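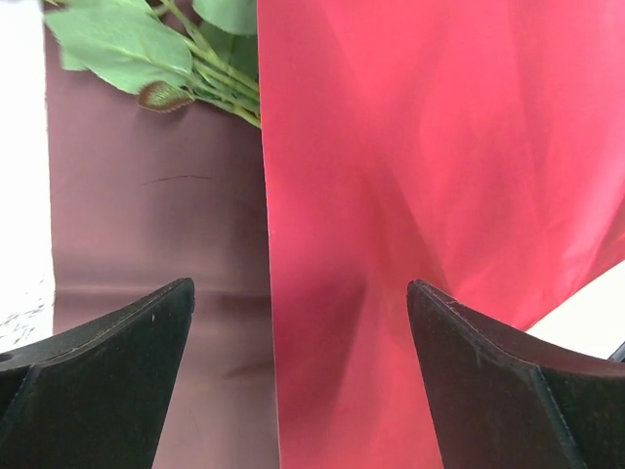
March, evening

I started the wrapping after dinner, with the red sheet and the green stems. The edge of the red one gave me trouble again. It is long and almost straight, with a thin pale pink line on it, and if I lay it one finger too far to the side, the line goes under and the whole thing looks poor. I want this line to be seen. The leaves go under the left edge, so that the biggest leaf stays out with its vein.

Marlene Moura taught me to make the folds soft and not press them. I always press them. My mother pressed everything, also napkins, and my hands learned from her. Tonight I tried to let the red fall how it wants, and there is one long diagonal fold that I like very much. The small tight ones at the right side I like less. I will maybe pull them a little tomorrow, or maybe I leave them alone.

The bouquets are for the spring evening in Gradisthorpe. They asked for 11 and I said yes too quickly on the phone, as I do when I am nervous in English. Marlene takes them in her car at eight in the morning. She says the hall can hold up to 500 people, but last year it was half full and cold, and the flowers on the stage were happy about the cold.

I must write to the shop in Parninville about the ribbon. They sent me the cream and I ordered the white. My order number is 521, I put it here so I don't search for it again in all the papers.

The color of the red surprises me. Near the lamp it is almost coral, and in the shade it becomes dark like cherries. In the shop I saw only one red. I was thinking about the curtains in the apartment in Bittencourt, which did the same thing in the afternoon – bright on one side and nearly brown on the other. I had not thought about those curtains for many years.

My back hurts from standing. Tea, then two more, then bed. Don't forget the small scissors, they are in the coat.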